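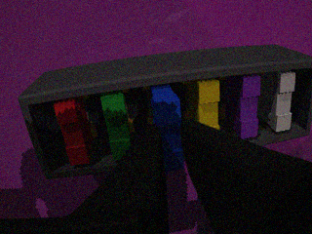 # Sheena Hepburn and Archie Niven renew vows, share first dance clip

FOR IMMEDIATE RELEASE - January 31, 2024

Singer Sheena Hepburn and actor Archie Niven have renewed their wedding vows, 13 years after they first married. Small ceremony, lakeside, at the Skaltura hotel. 30 guests. No press inside, phones in a basket at the door.

The couple posted one clip afterward. It runs under a minute - the first dance, Niven counting the steps out loud, Hepburn laughing and stepping on her own hem. By the next morning it had 1,694 comments, most of them from fans asking about the song.

The song is new. It's called "Gostov," written by Hepburn with longtime collaborator Oanh Nông, and it will be on the album due in October. Title comes from the street where the pair rented their first apartment. No single date yet, please don't ask, we will send a seperate notice.

"I wanted to do it in the backyard with a cake from the store," said Hepburn. "Archie wanted a band. So we got a band."

Niven, currently filming the second season of the family drama Cruickshank, flew in the night before and went back to set two days later. His co-star Morven Cairns read a poem. Beathag Ritchie, who was maid of honor the first time, did it again and wore the same shoes.

"She cried more than last time," said Niven. "I cried the same amount."

Dress by Prernska. Gray silk, long sleeves, made over from the orignal gown. Niven wore a navy suit he already owned.

The couple asked guests to skip gifts and give to their local food bank instead. They are also signing 200 prints from the day for fan club members - names drawn from the current list, no purchase needed. Members will get an email. Prints mail out once both of them are home at the same time.

What we can't help with: the venue bill, the full guest list, and whether there's a reality show. There isn't.

Stills from the ceremony on request. Credit line must run with every use. Interviews with Hepburn only, by phone, mornings. Niven is not available until filming wraps.

Media contact: Hepburn-Niven press desk, reply to this release

###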